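**Fasby 502 Anti-Fatigue Floor Mat**

Closed-surface mat for standing work at benches, packing tables and counters. Sold by Clistau since August.

The 502 has a foam core bonded to a textured vinyl top. It is firm enough to turn on without catching a heel and soft enough for a full shift on concrete. The edges are beveled on all four sides so carts can cross it. It is not meant for welding areas or for use outdoors.

**Specifications**

- Thickness: 15 mm
- Load rating: 400 lb per square foot
- Surface: fine pebble, closed cell
- Colors: dark gray, beige-brown
- Warranty: 2 years

**Fitting**

Unroll the mat with the top facing up and leave it flat overnight before trimming. Cut from the back with a utility knife and a straightedge. Do not cut the beveled edge if people will be walking over it. Joining strips are ordered separately, part no. 502-J.

**Care**

Sweep daily. Mop with warm water and mild dish soap. Bleach and citrus cleaners dull the surface and will void the warranty.

**Ordering**

Full rolls ship from the Tutemham warehouse. Cut lengths are made to order and can't be returned. For large floors, send a sketch with measurements to Consuelo Arrieta in the sales office. Samples are free.

Prices valid from February 2023.
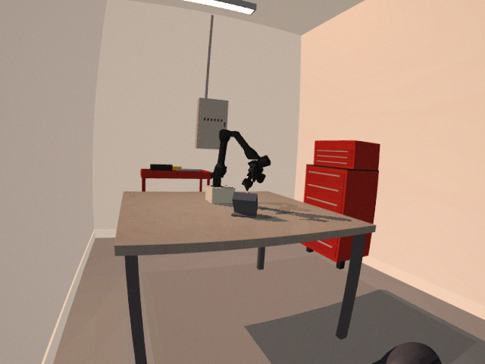
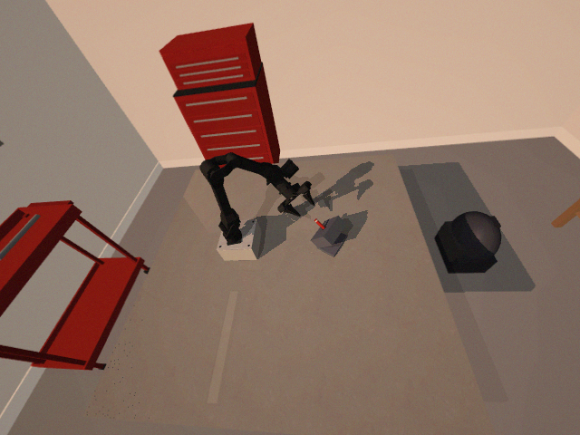
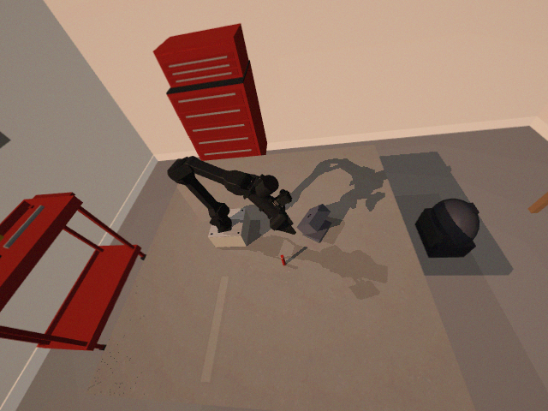 *First picture: dark gray mat beside a work table. Second: beige-brown mat.*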